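分类：讲义笔记 > 纺织品入门 > 第五讲

第五讲 一块布是怎么织成的：经纬、组织、支数，还有染色牢度

先接上次没讲完的那一点。上次下课前有同学问，棉花纺成纱以后为什么有的纱摸着硬、有的摸着软，我当时说了一句“看捻度”，然后就到点了，大家拎包就走，我那句话估计一半人没听见。那就从捻度讲起吧。

一、捻度和捻向

纱是一堆短纤维抱在一起，靠什么抱住？靠拧。你在家拿一小撮药棉试一下，轻轻一拉就散，边拉边拧，它就成了一根线，还挺结实。拧得越多，纤维之间压得越紧，摩擦越大，强力就越高。可是这个“越多越强”有个顶，过了某个点再拧，纤维本身被扭得太斜，受力的方向和纱的方向差得太远，强力反倒往下掉。这个点教材里叫临界捻度，名字记不住没关系，那条先升后降的曲线请一定画在本子上，我每年都考（好吧，几乎每年）。

捻度低的纱蓬松、柔软、吸水快，毛巾的毛圈就喜欢用这种。捻度高的纱光洁、硬挺、凉爽，夏天的绉类面料用的是强捻纱，织完一下水，纱想往回转又转不回去，布面就皱起来了，那种细细密密的皱就是这么来的，我第一次在染缸边上看见的时候特别兴奋，站那儿看了半天！

捻向分两种，S捻和Z捻。看字母中间那一笔往哪边斜，纱上的纹路就往哪边斜。单纱多数是Z捻，两根合股的时候多半反过来用S捻，这样股线比较稳，不会自己打卷。去年有位同学把S和Z整张卷子都写反了，逻辑倒是前后一致，我给了一半的分。

捻向跟后面讲斜纹有关系：斜纹的斜线方向和纱的捻向配合得好，纹路就清楚；配得不好，纹路就糊。先放这儿，一会儿回来。

二、粗细怎么说：支数、特数、旦数

这一段每年最乱，大家忍一忍。

纱的粗细没法拿尺子量直径，它是软的，一捏就扁。所以行业里绕了个弯，用长度和重量的关系来表示。一种办法是固定长度称重量，叫定长制，特克斯和旦尼尔都属于这一类。一千米的纱重多少克，就是多少特；九千米的丝重多少克，就是多少旦。数字越大，纱越粗，很符合直觉。

另一种办法是固定重量量长度，叫定重制，英制支数和公制支数都是这一类。一磅棉纱能拉出多少个八百四十码，就是多少英支。数字越大，纱越细，这就跟直觉反着来了。商场里说“六十支”“八十支”的床品，讲的就是英支，数字大说明纱细。

换算记一个就够：纯棉纱，英支乘以特数，等于五百八十三（公定回潮率不同，你会在别的书上看到五百九十点五，两个都有来历，做题时看题目给哪个）。比如四十英支，除一下，十四点六特。自己再算一下六十支和八十支，写在页边。

有人会问，支数越高是不是越好？我的看法是，得看你拿它干什么。高支纱要用长一点的纤维才纺得出来，原料贵，布面细腻，贴着皮肤很舒服。可是细纱单根强力低，做成被套天天洗，磨得也快。我自己家里用的是四十支，用了好些年，我很满意。买床品那会儿店员一直劝我换更高支的，标价1,599元一套，我摸了摸，确实滑，然后放回去了。

再说“密度”。密度是单位长度里有多少根纱，经密和纬密分开数。我们这门课统一用每十厘米的根数。你们会在外国的包装上看到thread count，那个是一平方英寸里经纬加起来的根数，而且有的厂家会把股线里的每一根单纱都算进去，数字一下就翻倍了。看到特别夸张的数字，先想想它是怎么数的。

三、经和纬

织布机上先绷好的、顺着布长方向走的那一组叫经纱，横着穿过去的叫纬纱。经纱在织造过程里要受很大的张力，还要被综丝和钢筘来回磨，所以一般用好一点、捻度高一点的纱，上机之前还得上浆。浆料以前多用淀粉，后来也用聚乙烯醇之类，各有各的麻烦，淀粉容易退掉但浆膜脆，聚乙烯醇浆膜好可是污水不好处理。

拿到一块没有布边的布样，怎么判断哪个方向是经？给大家几个我常用的办法。先看有没有布边，有布边就简单了，跟布边平行的是经。没有布边就拉一拉，一般弹性小的方向是经，弹性大的是纬（加了氨纶的另说，很多弹力布是纬弹，这倒正好一致）。再看密度，多数织物经密大于纬密。还有一个办法是对着光看有没有筘痕，也就是一条条很细的、间隔均匀的竖线，那是钢筘留下的，方向就是经向。条纹布的条子多半沿经向走。这些办法单独用哪一个都可能出错，几个一起用才放心。

这里插一句Alcides Batista的事。他是我以前在Skovar布厂实习时的师傅，闭着眼用拇指和食指搓一下布角就能说出经纬，我学了一整个夏天也只学会了个大概。他教我拆纱：从布角抽一根纱出来，看它弯成什么样。经纱在机上绷得紧，弯得浅一些，纬纱常常弯得深一些。这个弯曲的程度叫屈曲，后面讲缩水还要用到。

四、三原组织

重头戏来了。所有机织物，不管多花哨，都可以从三种最基本的组织变化出来：平纹、斜纹、缎纹。

画组织图的规矩先说清楚。方格纸上，一竖列代表一根经纱，一横行代表一根纬纱，经纱在上面的地方把格子涂黑，叫经组织点；纬纱在上面的地方空着，叫纬组织点。从左下角开始数，这个别忘了，总有人从左上角开始，画出来整张图就倒了。

平纹最简单，一上一下，两根经两根纬就是一个循环。交织点最多，所以布最平整、最挺、也最耐磨，但手感偏硬，光泽差一点。府绸、细布、帆布、泡泡纱，全是平纹或者平纹的变化。同样是平纹，帆布和细布差那么远，差在纱的粗细和密度上。组织只是一件事，别看到组织就以为懂了整块布。

斜纹至少要三根经三根纬才能成一个循环。每一行的组织点往旁边挪一格，连起来就是一条斜线。记法写成分数的样子，分子是一根经纱压在几根纬上面，分母是它沉在几根纬下面，后面再加个箭头表示斜线往左还是往右。二上一下，三上一下，二上二下，这几种最常见。三上一下，经纱露在正面的多，正面看就以经纱的颜色为主，反面看就以纬纱的颜色为主。

讲到这儿你们应该都想到牛仔布了。传统的靛蓝牛仔布就是三上一下的斜纹（轻薄一点的会用二上一下），经纱染靛蓝，纬纱不染，所以正面是蓝的，裤脚翻起来，里面是发白的。以前有位同学跟我争，说反面是另外贴了一层白布，我们俩当场剪了一小块拆纱，蓝一根白一根分成两堆，她就信了。

现在把前面欠的账还上：斜线方向和捻向。经面斜纹的正面，如果经纱是Z捻，纹路往左斜（记作左斜，也就是从右下到左上）的时候，斜线和纱上纤维的倾斜方向相交，纹路就清晰；如果方向一致，反光混在一起，纹路就显得柔和一些。书上为了这个画了好几张图，大家有空对着图用手指比一比，光看文字很容易绕晕，我备课的时候也又比了一遍。

右斜的牛仔布最多见，左斜的摸起来会软一点，还有一种破斜纹，斜线走几根就换方向，成了小小的人字。破斜纹有个很实际的好处，能减轻裤腿洗后扭转的毛病。你们有没有穿过那种洗几次之后侧缝跑到前面来的裤子？那就是斜纹织物的内应力在作怪。厂里还有一道工序叫拉斜，整理的时候预先把纬纱拉歪一点，歪到它洗完以后想去的位置，洗了就不再跑了。

缎纹要五根以上，组织点分散开，彼此不挨着，浮线很长。浮线长，反光就整齐，布面又亮又滑；但浮线长也就容易勾丝、起毛，耐磨性在三种里最差。五枚缎、八枚缎是常用的，六枚不能做规则缎纹，为什么？飞数得大于一、小于循环数减一，还要和循环数互质，六试下来一个都没有。请在本子上试试五和八，各自能取哪几个飞数。

经面缎和纬面缎也要分清。棉的经面缎行业里叫直贡，纬面缎叫横贡，横贡摸起来特别滑，宾馆里讲究一点的床品常说的“贡缎”就是缎纹类的棉布。

五、为什么会缩水

前面说了，经纱在机上是被绷紧的，湿处理的时候也一路被拉着走，等于整块布带着一股没释放的劲儿卖到你手里。你一泡水，水进到纤维里，纤维之间的束缚松开，那股劲儿就放出来了，布往短里走，所以经向缩得一般比纬向多。这是松弛收缩。

第二个原因，棉纤维吸水以后变粗，粗得比长得明显。纱一粗，对面方向的纱要绕过它就得走更远的路，屈曲变大，可纱的总长度没变，于是布就短了。这部分叫膨润收缩。干了以后纤维细回去，可屈曲不会全退回去，纱之间的摩擦拦着它。

所以厂里有预缩这一道，用一条厚橡胶毯把布先挤短。做得好的，标上写的缩水率可以很低。没做预缩的布，裁之前一定要自己下一次水。我妈妈做窗帘从来不下水，装上去正好落地，洗一次就吊在半空，她后来学会了留一大截边，也算一种解决办法吧。

怎么测缩水率？取样、画线、量、洗、干、再量。公式是洗前长度减洗后长度，除以洗前长度，乘百分之百。实验课上我们会用20厘米的画线框，比标准方法小一些，够教学用了。画线要用不掉色的笔，我见过洗完以后线没了的，全组坐在那儿对着一块白布发愁。

六、染色和牢度

染料和纤维是要配对的。棉、麻、黏胶这些纤维素纤维，常用活性染料、直接染料、还原染料、硫化染料；羊毛、蚕丝、锦纶可以用酸性染料；涤纶要用分散染料，还得高温或者加载体才染得进去。这张表我就不抄了，教材上有，请背下来。

靛蓝属于还原染料。它本来不溶于水，要先用还原剂在碱性条件下变成可溶的隐色体，隐色体发黄绿色，布或者纱浸进去，拿出来一碰空气，氧化，变回不溶的蓝色，就留在纤维上了。看这个过程真的很好玩，纱从缸里出来是黄绿的，走一段路就一点一点变蓝。它对棉的亲和力不高，一次染不深，所以要反复浸、反复氧化，好多遍。染完之后颜色集中在纱的外圈，芯子还是白的，叫环染。穿久了、磨多了，外圈的颜色掉了，白芯露出来，膝盖和口袋边就发白。牛仔裤越穿越有味道，说的就是环染的效果。

黑色呢？棉上的黑常用硫化黑，价钱低，颜色浓，耐水洗还不错。毛病是耐氯漂很差，一碰含氯漂白剂就变棕黄；还有存放久了可能让棉脆损，所以要做防脆处理。也有用活性黑的，鲜艳度好一些，成本高一些。还有先染靛蓝再套硫化黑的，洗出来发蓝底，行业里叫法很多，你去问三家厂能听到三个名字。

牢度是指颜色在各种外界条件下守得住守不住。我们这门课讲这几种：耐水洗、耐摩擦、耐汗渍、耐光。评级用灰色样卡，一级最差，五级最好（耐光用蓝色羊毛标样，一到八级，数字越大越好，这两个别混）。摩擦牢度分干摩和湿摩，同一块深色棉布，湿摩几乎总是比干摩低，低半级到一级半都很常见。深色裤子沾了水再坐浅色沙发，风险就在这里。

沾色和变色是两回事，每年都有人搞混。变色，说的是被测的布自己颜色变了多少；沾色，说的是挨着它的白布被染上了多少。测耐洗牢度的时候，要把试样和贴衬布缝在一起洗，洗完两样都要评。有的布自己看着一点没变，白衬布却花了，对消费者来说这才是最头疼的。

深色衣物头几次单独洗、翻面洗、水温低一点，这都是老生常谈，但真的管用。有人往盆里加盐或者加醋，说可以固色，我对这个说法保留意见：盐在染色的时候能帮染料上到纤维上，可成衣早就染完、皂洗完了，家里那一小勺盐顶不了什么事。你要是做过对比实验，结果跟我说的不一样，带来给我看看，我很愿意改讲义。

七、看标签

最后一节讲怎么看耐久性标签和吊牌。缝在衣服里面的那条叫耐久性标签，成分、洗涤方法、号型一般都在上面；挂着的纸牌叫吊牌，剪了就没了。成分从多到少写，带涂层、填充物的要分开写。五个基本的洗涤符号按顺序是水洗、漂白、干燥、熨烫、专业维护。画三角形打叉是不可漂白，刚才讲硫化黑怕氯，你把这两件事连起来想，就知道为什么黑裤子上老看见那个叉了。

有同学问能不能直接用手机查成分。能查到吊牌信息，查不到布本身。布本身要靠感官、燃烧、显微镜、溶解这几样，下一讲做。燃烧法请到实验室再做，别在宿舍点线头。

作业在这儿。在家里找两样纺织品，一样浅色的，一样深色的，各写一页：组织是什么、哪个方向是经、你是怎么判断的、正反面颜色有没有差别、标签上怎么写洗涤。翻到背面也看看。放大镜可以来我这儿借，用完还回来就行。

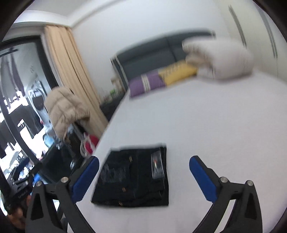
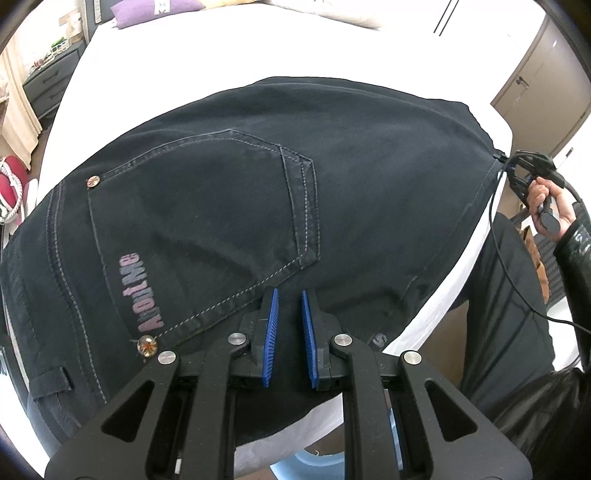 埃尔斯特德（Ellstead），2019年9月5日

白床单和黑牛仔裤都可以拿来写作业，家里多半也都有。床单从床边掀起一个角，找到布边，再顺着布边认经向，这是最省事的一种。裤子难一点，布边早裁掉了，得看斜纹走向和裤长方向，多数裤片是顺着经纱裁的，可以先这么假设，再用拉伸和拆纱去验证（拆纱请找裤脚里的毛边，别拆外面）。

裤子后袋值得多写两句。上面那条黑裤子的后贴袋是双道浅灰色的明线，旁边还绣着“AboutMe”，也是浅色的线。明线和布面颜色反差大，观察起来很方便：双线之间的距离匀不匀，拐弯的地方针脚有没有挤在一起，都看得清。缝纫线是什么纤维，光看是看不出来的，请别在作业里直接写“涤纶线”，写“待测”就好。市面上很多牛仔服用的是涤纶包芯线，染棉的染料对涤纶上不去，这也是成衣套染之后明线颜色常常和布面不一样的一个原因。你手上那条是不是这种情况，等做完燃烧法再下结论。

还有褪色。深色裤子有的地方灰一点、有的地方黑一点，把位置记下来，画个草图标上去，不用写原因，或者写了原因请注明是猜的。水洗工艺、日常摩擦、折叠存放都能弄出深浅来，单看一条裤子分不开。

交作业的地方是207教室讲台右边的纸盒，超过两页的我也看，但请写清楚学号。班上54个人，我一个人改，字迹麻烦大家照顾一下。Sirko牌的照布镜还有一批在柜子里，镜脚上的刻度有点磨损，数密度的时候数三次取平均。没数过的同学可以先拿手帕练，手帕多半是平纹，好数。

补充两个上课有人问、我当时答得不全的问题。

一个是“针织布算哪种组织”。针织不在三原组织里，它是线圈套线圈，没有经纬交织，T恤、袜子、毛衣都属于这一类。经编和纬编的区别放在第七讲。你们作业里如果选了T恤，那就没法写经纬，请换一样。

另一个是“床单睡久了起球，是不是质量差”。纯棉也会起毛，毛羽磨出来缠成小球，棉的强力不算高，小球过一阵子会自己掉；混了涤纶的，毛球掉不下来，越积越多。所以同样起球，含涤的看着更明显。短绒多、捻度低的纱更容易起毛，这就又回到今天一开头讲的捻度了。想往下读的，可以看Heron那本绿皮小册子的第三章，图书室有两本，六月的时候借出去一本，到现在还没还，谁拿着请还一下。

下一讲带白大褂，长头发的同学扎起来。

相关讲义

第三讲 棉、麻、毛、丝：天然纤维的脾气
第四讲 从纤维到纱：开松、梳理、并条、细纱
第六讲 纤维鉴别实验：燃烧、显微镜与溶解法
第七讲 针织物：纬编与经编
附录 常用纱线细度换算练习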